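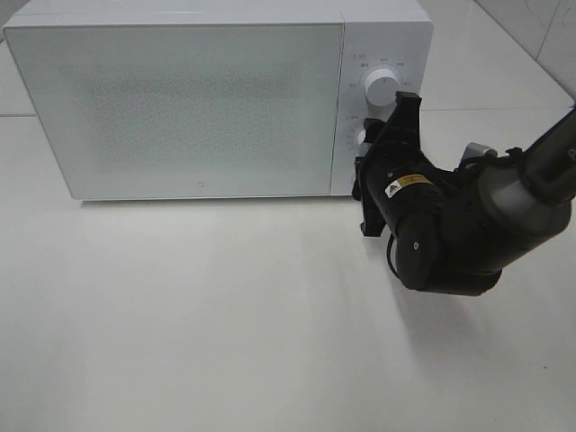
Reading time: 2 minutes

Fismont, the restaurant on the harbour side of Brurnach, will reopen its dining room to the public on August 10, 2020. The premises have been closed to seated guests since May, when the kitchen moved to a collection service.

Lunch and evening meals will be served from a shorter menu prepared under the direction of the head chef, Mi-kyung Kwon. Seating has been reduced to 25 places across both floors, and parties are limited to four persons. The terrace remains closed while repairs to the paving are completed.

The restaurant's sister establishment, the Jeridard tea room, will continue to offer cakes and light lunches to take away. A date for its return to table service will be announced separately.

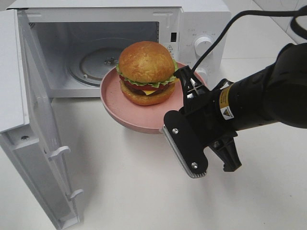
Do guests need to book in advance?

Tables for evening meals must be reserved by telephone before 4 pm on the day. Lunch guests may be seated without a booking where space allows.

© 2020 Joo Restaurants, Brurnach | Contact us | Back to top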